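3.2 The open mesh tray as a sorting aid

Of all the containers we tried in the desk-clearing sessions, the mesh tray surprised us most, and it gets a section of its own for that reason. We had included it almost as an afterthought. The closed bins from Clurnau and the lidded boxes sold by De Luca were the ones we expected to write about, and the tray was put on the list because so many of our participants already owned something like it at home. By the end of March it had become the container that both authors of the session notes kept coming back to!

Each session began with a white table, a container, and a mixed set of small household and play items in their packages or out of them. Participants were asked to clear the table in whatever way felt natural to them, and then to find things again when we named them. We gave no hint about what belonged with what. The full set of sessions produced 2,436 placements, where a placement means any moment when an item was set down in or beside a container and let go. Of the participants, 40 worked with the mesh tray in at least one session, and 30 of those also worked with a closed bin, which allows the comparison we make in Section 3.4.

What makes the mesh so interesting is that it is a wall and a window together. A person standing over the table looks down into the tray and sees the contents directly, as with any open container. A person sitting down, or a child whose eyes are close to table height, looks through the side. The diamond openings break up the outline of whatever is behind them, yet color comes through very well. Figure 3 gives a good sense of this low view, with the bright patches behind the black lattice still easy to tell apart by color even where their shapes are hard to follow.
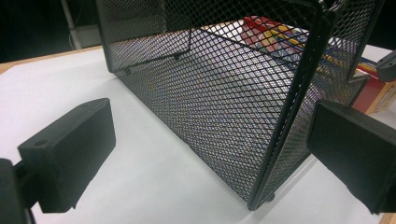

Figure 3. Black mesh container on the white tabletop, from a low angle. Patches of red, yellow, white, blue and green show through the lattice.

We think this matters for how people search. When we named an item with strong colors, seated participants often looked through the mesh first and only afterward leaned over the rim. When we named something plain or dark, they went straight to the rim. One participant put it very nicely in the closing interview: "I look through it for red things and over it for everything else." Her comment sent us back to the notes, where we found the same habit in many other sessions, including several in which the person could not describe what they had been doing.

The expanded metal also changes how things are put down. In the closed bins, items were often dropped from rim height, and the bottom layer was soon forgotten. With the tray, people placed things more slowly and were more likely to turn an item so that a printed or colored side faced outward. Matilde Nogueira, who coded the placements, marked this turning movement separately from the second week on, and we are very glad she did. It is a small gesture and easy to miss. We had no code for it in our first scheme, which was adapted from the Danow pilot and dealt only with where an item ended up.

The feet deserve a word too. We paid no attention to them when choosing the containers, and participants paid a great deal. The small dark feet hold the mesh up from the table, so a shadow forms underneath and the tray reads as a separate object standing on the surface. Several people said that it looked "parked" and could be moved as a unit. They slid it toward themselves to search and pushed it back when they were done, a pattern we saw far less often with the flat-bottomed bins.

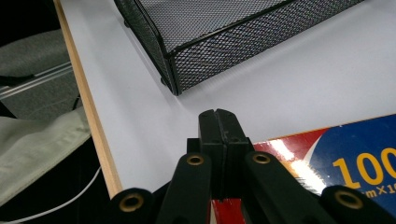 Boxes were a special case throughout. A printed carton with large numerals on its face is a label in itself, and participants treated it that way. They tended to leave such boxes lying flat beside the tray with the lettering up, and to use the tray for items that had no packaging or had lost it. When we asked why, the usual answer was that a box is already put away. We find this a lovely bit of everyday logic, and it has a practical side: a tray of modest size is enough for a table that looks quite full, provided the boxed items are allowed to stay outside it. The Clorance guidelines on shared play tables count every item toward container volume, boxed or unboxed, and our sessions suggest that this asks for more container than people really want.

There are limits to what we can claim. All sessions used a white table, and a black lattice against a pale surface gives strong contrast. On a dark table the contents may be harder to pick out from the side, and the shadow beneath the tray would be weaker. We also did not vary the size of the openings. A finer mesh would presumably hide more and a coarser one would let small pieces fall through, and we would love to see somebody test both. In the follow-up now being planned, a second tray will be placed on a dark cloth, with 80 items drawn from the same set and the same search prompts read in the same order.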